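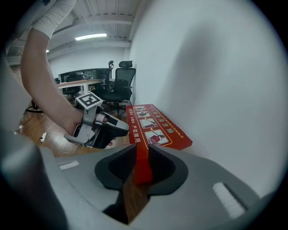

Ticket 517: Door entry panel drops offline overnight
Site: Hadutbridge, rear entrance
Equipment: Clisard door controller, Hulia network switch
Priority: 2
Status: Closed

Reported fault
Staff arriving for the early shift can't get in with their fobs. The reader light stays amber and the door has to be opened by key. By mid-morning it works again without anyone touching it. It has happened on most mornings in August. The front door is on the same software and is fine.

First checks
Fobs tested on the front reader, all accepted. Power supply at the rear controller reads as it should under load. Swapped the patch lead and moved the controller to port 11 on the switch. Left overnight.

Result: same fault next morning. Controller log shows "host lost" at 02:00, then nothing until 09:40.

Second visit
Pinged the controller from the office PC while it was down. No reply. The link light on the switch was also out, so the port itself was off.

Logged in to the switch and found an energy saving schedule on ports 9 to 16. It turns them off at 02:00 and back on when the office PCs start up. The rear controller had been in that group all along, which is why changing to port 11 made no difference.

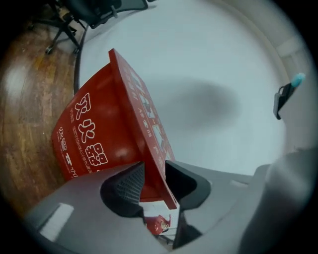 Notes and fix by Obsa Teshome, site support

Took the controller's port out of the schedule and saved the running settings to the switch. Rebooted it once to make sure they held - they did.

Also raised the offline fob cache on the controller from 0 to 200. With the cache at 0 the reader refuses every fob the moment it loses the host. The front controller was already set to 200. Cheung, who fitted the rear one, has been asked to check the other sites from the same job.

Follow-up
Log checked after the next two nights. No "host lost" entries. Early shift got in with fobs both mornings.

Still open: the controller clock is four minutes slow. Moved to a separate ticket.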